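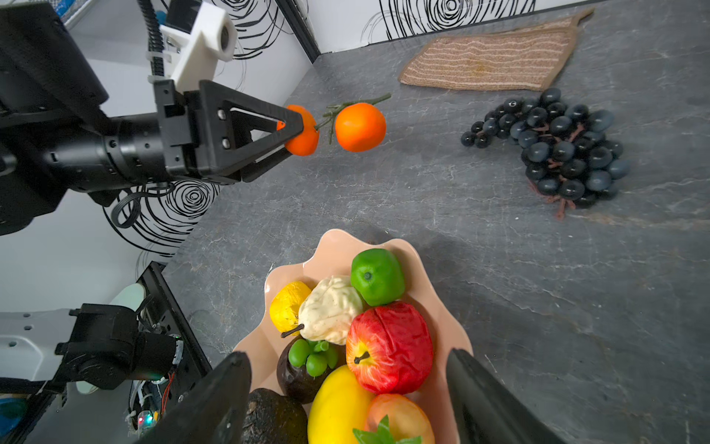

Setting Up a Titow Arm Kit for Fruit Bowl Jobs

The Titow kit from Jondwood costs $415 with the two-finger gripper. These tips apply to the Chae gripper too, apart from the finger pads.

Use play fruit to start. A pair of oranges on one stem is a good early pick. Take hold of one orange and let the other hang. Grapes are harder, so leave them for later.

Keep the bowl close to the arm and put the loose pieces farther back on the counter. Fold towels flat and push them to the back. Wipe up crumbs before you run anything, especially on stone with a busy pattern.

For grapes, bring the fingers in from both sides of the bunch and close slowly. Don't pick by the stem -- it twists. 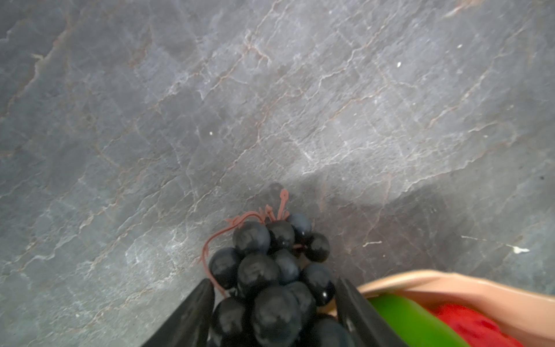
Start with the grip force at 400 on the app's slider and go down from there. Anything higher is too much for soft pieces. If the bunch slips, move the fingers farther down before you touch the slider again.

Lurkovdale sells replacement pads in packs of 5. They fit the Titow fingers without trimming, but the glue needs overnight to set. The Jondwood manual skips the cable check, so do it yourself: swing the wrist through its full range by hand, power off, and make sure no cable pulls tight.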